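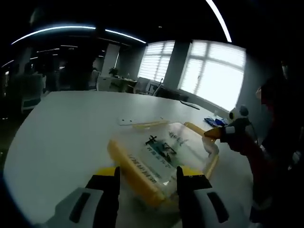 Skendo hand grippers: our build files are out, and they're free

March 2018 – Hello! I'm Gwawr Probert, and after 40 evenings in a shared workshop with Kelechi Yusuf I can tell you that Skendo is ready for other people to build. It's a gripper you hold in your hand, with two fingers and yellow tips, and we use it to work out how a robot ought to pick up everyday things before we let the robot have a go.

We've put up the drawings, the parts list and my rather long notes on getting the jaws to close evenly (that took us 3 goes and a fair bit of muttering). Parts come to £300 for a pair if you've got a printer to hand.

Clear plastic was the bit I dreaded. A see-through box with a handle or thick rim is awkward to hold at an angle, so Kelechi and I like to tackle it with two grippers – one low down and one at a top corner. Small cartons are next on our list, and we want far more of them, all sizes please!
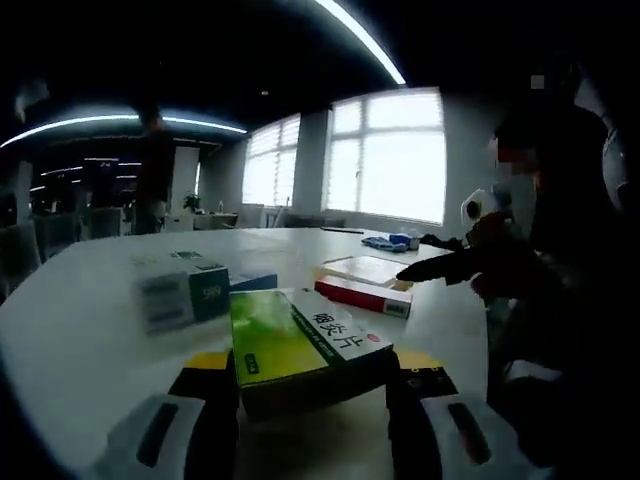 A green-and-white medicine box between the fingers, with other boxes on the table.

We're after builders who'll try the files and tell us where they got stuck. Kelechi is rewriting the wiring page, and a left-handed grip should follow in July. Write to either of us through the Skendo page.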